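Bench Notes from the Vrabec Workshop: The Arm Gets Wheels and a Big Yellow Bin

If you've been by the shop since February you already know I've taken over the corner past the drill press, and thank you to everyone who has walked around me without complaining (much). 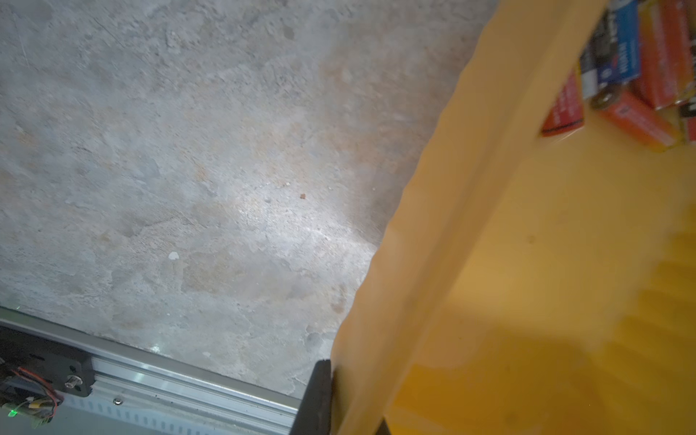 So, where was I. Last month I left you with an arm that could wave at people and not a lot else. The plan now is for it to grab a bin of groceries by the rim and drag it across the shop floor to the shelves. Lifting is off the table for the moment. I did the math on the shoulder motor three different ways, hoping for a nicer number, and never got one. Dragging I can live with!

The structure is still aluminum extrusion, and I'm still glad I went that way. I've moved the bracket at the end of the rail so many times that anything welded would be in the scrap pile by now. The coupler is new. The old one slipped on the shaft whenever the arm changed direction, and I spent two evenings blaming my code before Giang Lương put a paint pen mark across the shaft and the coupler and showed me they weren't turning together. I owe Giang lunch.

The fingers are plain and black and kind of ugly, and they're version 14. Version 13 had a curved tip that I loved, but it rode up over the rim every time I pulled. Flat works better. One finger goes on the outside of the wall, the other goes inside, and then they squeeze. I want to try a strip of rubber on the faces next, if someone has an old bike tube they can spare.

A word about the bin: please don't swap it for one of the gray ones. I've tuned the whole thing to find that yellow rim, and a different color sends it off hunting along the wall. The boxes inside are my test load, so please leave those too, even if you're hungry. I know how much was in there – I've been weighing it.

My log is up to 3,892 lines, mostly me typing "try again slower." Slower really is the answer, by the way. At full speed the bin chatters on the rough spots in the concrete and the grip walks sideways. At 30 percent it behaves a lot better, though it takes forever and you could go make coffee.

Still on my list: tie down the wires around the little board before one of them snags, and figure out a bumper for the base. I've been calling the whole rig Pronov, and the name seems to be sticking. Come say hi if you see the green light on, and bring that bike tube.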